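**Slides: bin by the door or hang them up??**

**bleddyn_e** · Jul 22, 2018
ok so we have a slides problem. Every person who comes thru this house wears them and they end up in the hallway, under the couch, on the porch. I bought a plastic bin, the ribbed kind with the rolled rim, red bc that's what was left on the shelf. Idea is everybody's slides go in by the back door. Wife says it'll be a smelly pile in a week and wants a rack.

Did the pink ones first. Dumped them up on the table to sort into pairs before they go in, which was a pain, they're all the same pink so you're matching left to right and by size and nothing else.
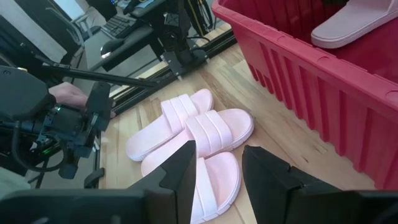 Anyway the bin holds plenty if you don't care how they land. If you do care, it holds a lot less. Those thick soles eat up room. So, toss them in or line them up? And does anybody do the rack thing with slides, seems like they'd fall off

---

**mrao_tidies**
Line them up. Soles to the wall of the bin, straps facing in, standing on the heel end. You can grab a pair without digging. Tossing works until somebody's late for the bus and dumps the whole thing on the floor.

Also shoes on the table?? please no

---

**stilgate_dad**
disagree w/ mrao. Kids will not line up anything. Ever. We tried the neat way for 2 weeks then gave up. Open bin, no lid, throw them in, done. Only rule in our house is both shoes go in.

Bigger question is why so many in the same color. Buy different colors!! one per kid. Fixed it for us

---

**bleddyn_e**
they were on sale lol. And my girls both wanted pink, I'm not starting that war

table gets wiped down, relax. It's wood, it's been thru worse

---

**mrao_tidies**
Wiping a wood table isn't the same as not putting outside shoes on it. Old towel. Takes a second.

For the matching thing, paint marker on the inside of the strap, a dot for one kid and a line for the other. Don't do the footbed, it rubs off. I did ours in September and the marks are still there. Malathi (me) is a genius, you're welcome

---

**heelstrap**
Rack person here. Slides on a rack are fine if the bars are close togther. Mine's a Bustix, two shelves, they sit flat and don't slip. On a wide bar rack yeah they flip off every time you shut the door.

Smell is the real argument tho. Bin with no holes = wet slides sitting in their own puddle. Pool season, forget it

---

**stilgate_dad**
so drill holes in the bottom

---

**heelstrap**
then the puddle's on your floor

---

**stilgate_dad**
boot tray under it. or let them dry on the step first like normal people

---

**bleddyn_e**
boot tray is a good call, have one in the garage. Not drilling the bin, I'll crack it, I know me

heelstrap how wide is that rack? Only got the gap between the door and the washer

---

**heelstrap**
didn't measure, sorry. Not that wide, fits behind our door. It's at my mom's right now, can check later

---

**tika_p**
coming in for the bin side. You can nest slides!! one sole pushed under the other one's strap, then the pair stays a pair even if it gets thrown in. Works best with the wide strap kind, the stiff skinny ones don't go. My kids do it now w/o asking, mostly

---

**mrao_tidies**
Doesn't that stretch the strap out?

---

**tika_p**
not on the foam ones. Padded maybe a little? ours are all foam so cant say

---

**bleddyn_e**
ours are padded. Tried it just now on one pair and it goes but it's tight. Gonna leave it overnight and see what the strap does

So plan is bin, boot tray, paint marker. Wife still wants the rack for the sneakers so we're probably getting both

---

**stilgate_dad**
told you. bin

---

**mrao_tidies**
He's getting both, read the post. And get the oil based marker, the water one peels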